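Bench Tips from the Stinedthorpe Robotics Club

Our students spend a good part of February teaching two arms to tidy a table, and we've picked up plenty of little habits along the way (most of them learned by having to do a whole evening over again!). If you're setting up something like this at your own school, help yourself.

Raid the kitchen before you buy anything. Snack boxes, cups, a tray and a sponge from under the sink make wonderful practice pieces, and the kids already know how each one ought to be picked up. Devendra Chaturvedi likes to tape a sheet inside the cupboard door listing what belongs in the Dulik kit, so it all comes back at the end of the night.

Wipe the tabletop with a barely damp cloth and let it dry for 30 minutes before the first run. A dark, matte top is kindest to the cameras, and pale trays stand out nicely on it.
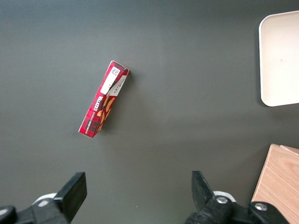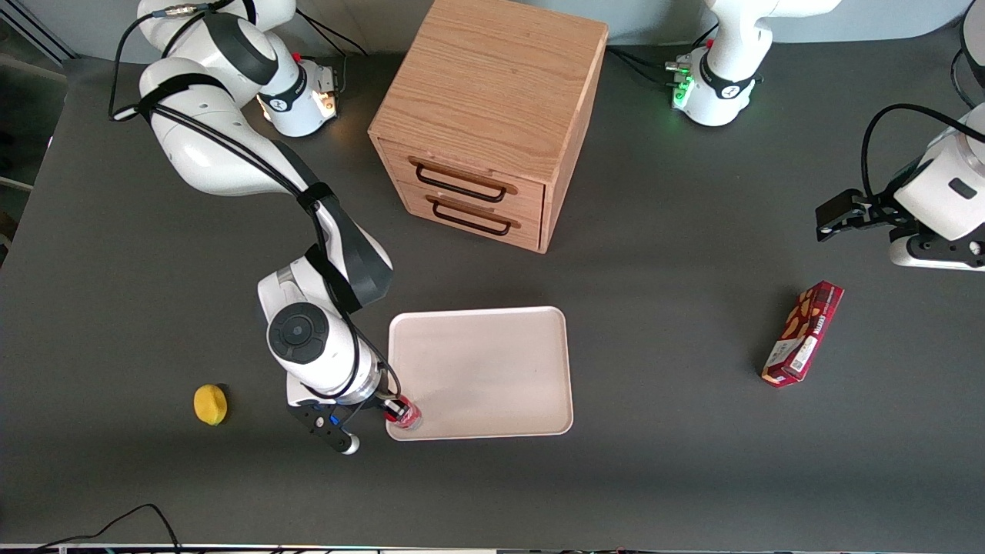
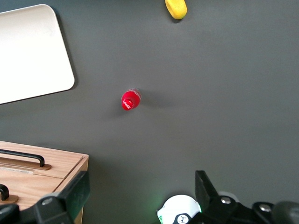

Work at the table: shortbread box, first picture; red cup at the tray, second; red-capped bottle, third.

Leave more space between things than you think you need. Diệp Trịnh's team allows about 24 centimeters, and they bump far less than the rest of us do.

Check the screws on the fingers every 2 sessions, and keep the right hex key on a string by the bench. Drawer handles deserve a little tug too, while you're at it.

Spare finger pads are in the Chu bin, second shelf.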